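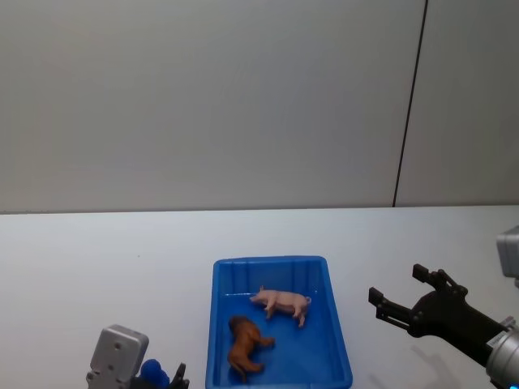 Reading time: 1 minute (400 words per page setting off)

Speaker notes, Lurnbridge Early Learning Service
Valeriano Urquijo, 05/06/2020

Slide 1. Good morning, and thank you to our hosts at Jukdale. My subject is the storage of small toys in shared playrooms. The pink pig and the brown animal beside it in the blue bin belong to the farm set.

Pause for latecomers.

Slide 2. Our rule is one open bin for each set. Children should be able to see what is inside without tipping it out. A low table serves well — lids do not, and we withdrew them in May.

Slide 3. At the end of a session, children return the animals themselves. Staff may remind them, but should not sort on their behalf. Figures need not be left standing.

Slide 4. The Brellen rooms follow the same practice with 12 bins. Refer to the handout, page 13, for the label sheet. Take questions on cleaning after the break.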